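I bought the Flurnov hardwax oil in March to redo our kitchen table, which had been varnished at some point and had gone yellow and sticky at the end where everyone sits. I'd used Danish oil before and found it needed doing again every few months. The tin is 300 ml and cost a bit more than I wanted to spend. I've now lived with the result for long enough to say something useful about it.

## Preparation

The instructions on the tin are short. They say to sand the wood bare, wipe it down, and put on two thin coats. Getting the old varnish off took me most of an afternoon and three sheets of coarse paper before I gave in and borrowed a sander from Rania Farah two doors down. After that it was quick. I finished by hand, going with the grain, and hoovered the dust out of the joints.

Don't skip the last sanding. I was lazy on one of the legs and you can feel it – the oil doesn't fill scratches the way varnish does.

## Putting it on

It's thinner than I expected, closer to milk than to syrup. I used a lint-free cloth for the first coat and a small Pikix brush for the second, and the cloth was better. The brush left too much behind in the corners and I had to go back over them.

The smell is there but it isn't bad. We had the back door open and ate in the front room that evening. The tin says to wait 7 hours between coats. I left it overnight, and it was still slightly tacky in the morning, so I gave it until lunchtime.

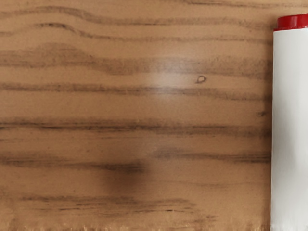 One tin did the top twice and the legs once, with some 30 ml left over, which I've kept in a jam jar for touching up. The maker claims much better coverage than that, but old dry wood drinks the first coat and I doubt many people would match it.

## Day to day

Water beads on it for a good while. Tea left under a mug overnight gave me a faint ring, and it came out with a damp cloth and a bit of rubbing. Red wine was wiped up straight away so I can't tell you how that would have gone. Turmeric left a mark that has faded but is still there if you know where to look.

Hot pans are a no. The tin says so and I believe it, as I put a casserole down on a thin mat and got a dull patch. A wipe from the jam jar mostly sorted it.

## Compared with the Qaisi oil

I have the Qaisi on a shelf in the hall. It goes on more easily and dries faster, but it's shinier, and I prefer a finish that still feels like wood. For a shelf I'd buy the Qaisi again. For a table I'd stick with this one.

I got mine from the hardware shop in Clelldale. They only stock the clear and the satin – the darker shades have to be ordered in. Four stars from me, and I'd have given five if the lid went back on properly.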